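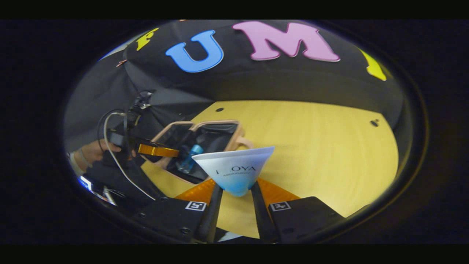 A paper cone cup in the fingers of our handheld gripper, with a water bottle in the tray behind.

About Wukton

Hello and thanks for stopping by! Wukton is a small company that makes a handheld gripper kit for people who want to teach robots everyday jobs, the picking up and putting down that the rest of us do without a thought. You hold the gripper in your hand, do the job the way you would like a robot to do it, and the camera on the tool records as you go.

Yoga Govindasamy and Maribeth Navarro started the company in March of 2016 at 2 borrowed desks, and I joined them that same summer (I answered the phone, mostly, and still do). Our first customer was a bakery supply firm called Zacharopoulos, who wanted help with paper cups and have been wonderfully patient with us ever since. We have now shipped 178 kits, and Jomar Villanueva still checks over every one before it goes in the box.

Thin paper cups remain our favorite test, and if you visit you will probably be handed one! They crush if you squeeze too hard and slip if you don't squeeze enough, so Xinyi Liao, who looks after the fingers, goes through an awful lot of them.

Kits can be bought outright or rented by the month, and both come with a day of training, here or at your place. If you'd like to come and try one, please call or write and ask for me. We'd love to meet you.

Lingyun Wan
Customer Care, Wukton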